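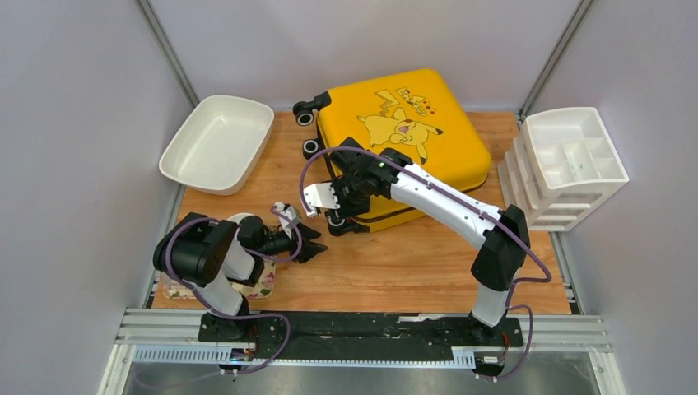
*Two arms mounted on a shared rail, facing a wooden table.*

The tender for the Maeng Road footbridge closed at noon on Tuesday. Dilani Ranasinghe opened the envelopes at five past, initialled each page and entered the totals in the register. Two bids had been received. The Hudosum bid was lower. The Mesel bid was complete.

She set this out in a note to the district engineer. Section 4 of the instructions required a drainage drawing at the scale given. Hudosum had supplied a drainage drawing at a different scale, with a letter stating that the scale was not important. Under Section 9 the officer could ask for a missing document but could not ask for a better one.

Gun-woo Yeom read the note standing up.

"It's the same drawing," he said.

"It's the same drainage. The drawing is smaller."

"Can you read it?"

"With a lens."

He put the note back on her desk. The old bridge had been shut since the winter, when a bearing shifted on the east side, and the school had written twice. Pupils were walking the long way by the Fumum depot, where the pavement stopped. A new tender would take 30 days to advertise. The grant lapsed at the end of June.

"If we award to Mesel we pay more," he said.

"Yes. It is within the estimate."

"And if we award to Hudosum?"

"Mesel objects, and they are right, and we advertise again."

Yeom went to the window. From the second floor the bridge could be seen between the library and the bus shelter, with the orange barrier across the near end. A boy had climbed the barrier and was sitting on it, eating from a paper bag. He did not go onto the deck. After a while he got down on the correct side and walked off towards the depot.

"I drew that bearing," Yeom said. "The one that shifted. I was new here. The supplier sent a plate of a different thickness with a letter, and I accepted the letter."

Ranasinghe had seen the letter. It was in the maintenance file, behind the inspection sheets, with his initials in the corner. She had read it in the winter and had put it back in its place.

"Was it the plate?" she asked.

"The report says settlement."

"I have read the report."

He came back to the desk and turned to the last page of the note. There was a line for his signature and, above it, a space for comments. He wrote *None*, then signed. It was almost four.

She stamped the page and made the copies. The Hudosum bid went into the return tray with the covering form. She took the drainage drawing out first, unfolded it under the lamp and checked the outfall levels against her own figures. They were correct. She folded it along the original creases and put it back.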